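The Storero Helping Hand Kit -- explained for kids!

Posted Aug 29, 2019 in How Stuff Gets Tidied

Ever put the shopping away? Boring, right. Tins, rolls, boxes, that one packet that falls over every single time. So -- could a robot do it?

Maybe. But first it needs a hand. And the hand needs to go to school.
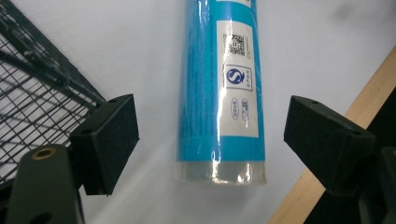
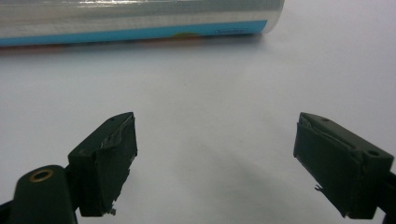

Two dark fingers, and something wrapped up in shiny plastic to deal with.

OK so what is the kit?

Storero is a company in Pinville. They make a kit that schools, clubs and libraries can hire. In the box you get one gripper (that's the hand), a little camera, a charger, a big fat instruction book and a card with a number to ring when you get stuck. You will get stuck. We did. Twice before lunch.

The clever bit is called Sirko. Sirko isn't a thing you can hold, it's the computer program that does the learning.

No robot arm in the box! Lots of people ask. YOU are the arm. You hold the gripper by its handle, you squeeze, the fingers close. Let go, they open. Like kitchen tongs, sort of. Quite heavy tongs.

Why does a person hold it?

Think about how you learned to tie your laces. Somebody showed you. Slowly. Then again. Then you had a go and got it wrong and they showed you again.

Robots can learn like that too. You pick things up with the gripper and the camera watches what the fingers do. Sirko looks at all that film later and tries to work out the pattern -- if the thing is over there and lying down, move like this. If its standing up, move like that.

Then a real robot arm with the same sort of hand can try it.

What makes something hard to pick up?

Loads of stuff! Things you never think about becuase your hands are so good at it.

Round things roll. A roll on its side will trundle off if you bump it, so the fingers have to go either side and close gently.

Tall things tip. Push too hard near the top and over it goes.

Shiny things are tricky to see. Clear plastic is the worst. Light bounces off it and the camera gets bright white stripes where the edge ought to be. You know it's a roll in a wrapper. The computer just gets a lot of glare and has to guess. More practice, better guesses.

Squashy things squash. Bread. Don't start with bread.

How much practice?

Our set had 3280 goes in it by the end of July. One go = reach, grab, move, let go. Sounds massive but it's lots of people taking turns. The book says stop after 40 goes and swap, and that is good advice, your wrist gets tired and then you get sloppy and then Sirko learns sloppy.

Mistakes are allowed by the way. If you drop something, leave it in and press the button marked OOPS. Sirko needs to know what a drop looks like.

Can you keep it?

Nope, hire only. It costs 1160 pounds for a term, so this is one for your school to ask about and not your pocket money! There's a cheaper kit from Tanari but that one has a smaller hand and can't open wide enough for chunky stuff. Fine for pencils. Fine for socks.

Good bits
Easy to hold once you get the hang of it. The fingers open nice and wide. You see your own goes played back, which everybody likes best.

Not so good bits
The charger lead is too short. The book is written for grown ups -- long words, tiny writing. And you wait 2 days for Sirko to send your results back, which feels like forever.

Words to know

Gripper -- a robot's hand. Usually just two fingers.
Pad -- the soft part on a finger, helps it hold on.
Grasp -- a grab that works.
Training -- practice, but for a computer.

Try it at home (no kit needed)

Get two wooden spoons, one in each hand. Put a kitchen roll on the table, lying down. Pick it up using only the spoons and stand it on its end. Now do it with one eye shut. Harder? One eye makes it tougher to tell how far away things are, and a robot with one camera has the same problem.

Now try something small, like a rubber. Then something slippy, like a plastic bottle. Write down which one you droped the most.

Ask a grown up before you use anything made of glass. And put the spoons back after.

Next time: how do robots know when to let go?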